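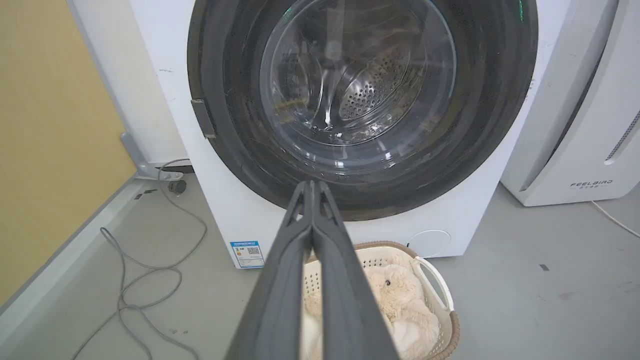 Posted by Eoin Lynch | Sunday, October 11, 2020 | Workshop notebook, Fonerau dictionary app

Offline pack rebuild, continued from Friday's notes.

Started from the branch Olga left. The pack builder now reads the headword file in one pass and writes the index and the entry blocks separately. Previously both went into a single file and the app had to scan past the entries to reach the index. On the old test phone that was the slow part of first launch.

Block size: tried 750 entries per block and 4,000 entries per block. The larger blocks compress better but a single lookup has to unpack the whole block, and scrolling through neighbouring words stutters when it crosses a boundary. The smaller blocks scroll cleanly. Keeping 750 for now. Ruairí wants to see it on the tablet before we fix it in the config, so the value is still read from the command line.

Index sort order. This took most of the morning. The builder sorts by raw code point, the app sorts by locale. They agree for plain words and disagree as soon as there is an accent, a hyphen or an apostrophe. Symptom: "café" is found by search but missing from the browse list, and "co-op" shows up twice. Changed the builder to write a folded key next to each headword (lower case, accents stripped, hyphens and apostrophes dropped) and the app now sorts on that key only. Where two headwords fold to the same key, the original spelling decides. "Resume" and "résumé" sit next to each other as they should.

Left alone: headwords starting with a digit. They go to the top of the list. Paraskevi would like them under the spelled-out form. Separate ticket.

Audio. The pronunciation clips are not in the offline pack and the speaker button should be greyed out with no connection. It was greyed out on the entry page but live in the word-of-the-day card, where tapping it did nothing at all. Same check now used in both places. If the clip has been played before and is still in the cache, the button stays live. Tested in aeroplane mode with one cached word and one not cached.

Cross-references. Ran the link checker over the full pack. 27 broken, all of the "see also" type. Most point at phrasal verbs that were moved under their main verb in the last editorial drop from Collport. Six of them point at an entry that has been removed altogether. List sent to Oisín. I have not edited the source file by hand, since the next drop would overwrite it anyway. Until then the app shows the target as plain text with no link.

Update path. Installing the new build over the old one keeps favourites and history. Removing the old pack during the update is less good: if the download is stopped half way, the old pack has already gone and the user has no offline dictionary until it finishes. Changed the order so that the new pack is downloaded, its checksum compared, and only then is the old one deleted. This needs room for both packs at once. Added a free space check before the download starts, with a message if it fails. Wording of the message is mine and needs looking at.

Build names: the old single-file format is Borus, the split format is El Idrissi. The reader can open both. Please put the format name in bug reports, as the version number does not tell you which one is installed.

Still to do
Tablet test for block size (Ruairí)
Message wording for low storage (Olga)
Digits in the browse list (Paraskevi to open ticket)
Rerun link checker after the next Collport drop
Search box loses focus on rotation, seen once, could not repeat it

Builder log and both test packs are in the shared folder under October.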